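Imprimir | Enviar por e-mail

Orientación universitaria, apuntes de la sesión 2: la carta de motivación

A ver, sigo donde lo dejé, porque nos quedamos a medias con las carreras y las becas. Yo leí un montón de cartas en febrero y casi todas empezaban igual («desde pequeño siempre he soñado...»). ¡Por favor, no! Empezad por algo que hayáis hecho: un trabajo, una asignatura que se os atragantó, lo que sea, pero vuestro.

Para la beca Jatness piden 456 palabras como máximo, y el título cuenta.

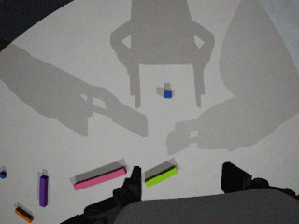

Behrouz Golestani comentó que a él le parecía poquísimo, que con ese límite no le cabían las notas y el voluntariado, y que prefería quitar el voluntariado.

Pues yo quitaría las notas, Behrouz, que ya van en el expediente. La residencia Asatura es otra historia, porque va con solicitud aparte y dos cartas de recomendación. Pedidlas con tiempo, que los profes tenemos mala memoria (yo la primera).

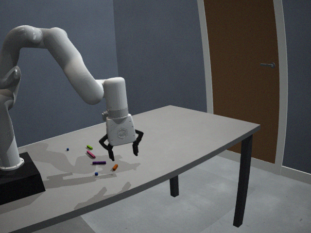 Y con las recomendaciones, mandadle a quien os la firme vuestro borrador y el nombre exacto de la carrera.

Para la próxima: borrador impreso a doble espacio y leído el capítulo de Pintér sobre entrevistas.

Imprimir | Enviar por e-mail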